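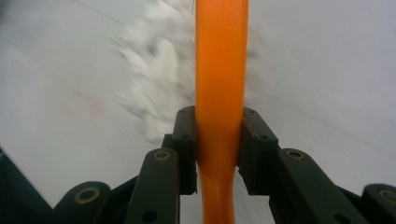
The Town Where Things Are Repaired Twice

When I came to live in Plellton I had two suitcases and one kettle, and the kettle was already broken. My neighbor looked at it in the hallway and told me to bring it to Cleser Street. I thought she meant a shop where I could buy a new one. There is no such shop on Cleser Street. There is a long brick building with a green door, and inside are thirteen benches where people of the town repair what they own, or learn to.

The place is called Trusell, after the company that made sewing machines in the building until the work moved away. It opens four evenings in the week. You pay a small sum at the door, you take a bench, and you may use any tool from the wall. If you don't know how to use it, you ask the person at the next bench. This is the whole system, and it has worked for 21 years.

My kettle needed a new switch. The part cost less than my bus ticket. I remember that I felt a little ashamed, because in my life I had thrown away many kettles.

I have been writing about household matters for a long time, and I believed that repair was a question of money. In Plellton I learned to see it differently. Many people who come to Cleser Street could buy the new thing without difficulty. One man spent most of a winter on a radio which, by his own words, receives two stations and he dislikes both of them. A retired teacher is making new seats for the chairs of her whole street. She began with her own chairs, then the neighbors saw them, and now she has 37 behind her and says the end is not in sight.

The town kept a habit that other towns have lost. The sewing machine company gave its workers a repair allowance, and every family had a drawer for small parts. They call this drawer "the pap," from Pap, the name of a brand of biscuit tins in which the screws were first kept. Even young people say it. "Look in the pap," they tell you, when you need a washer or a bit of wire. I have my own pap now. It contains mostly buttons.

Of course there are difficulties. Modern things are often closed with glue, and you can't open them without breaking the case. Some parts are sold only together with the expensive piece they are attached to. At Trusell there is a shelf for such objects, and on it last month I saw a hair dryer, a very good looking toaster and three electric toothbrushes. People take from the shelf what they can use. The toaster was gone the next evening.

The building itself also needs repair. The roof over the back benches lets in water when the wind is from the west, and the heating is older than most of the members. A full roof would be expensive, so they do it in pieces, one part each summer. The next part will be finished in September, if the weather is kind. The membership stands at 100, and there is a list of people waiting – not a long one, but it is the first list they ever had.

I asked if the waiting list makes them proud. The woman at the door thought about it and said that it makes her worried, because there are only so many vises.

My kettle still works. The switch began to stick again this spring, so I went back with it, and this time I changed the part by myself, in 39 minutes. A boy at the next bench did the same work on his grandmother's kettle in ten. He was polite and did not mention it.

Trusell is on Cleser Street, at the river end. Bring your own gloves, and something to eat if you plan to stay long.

Published 6/26/25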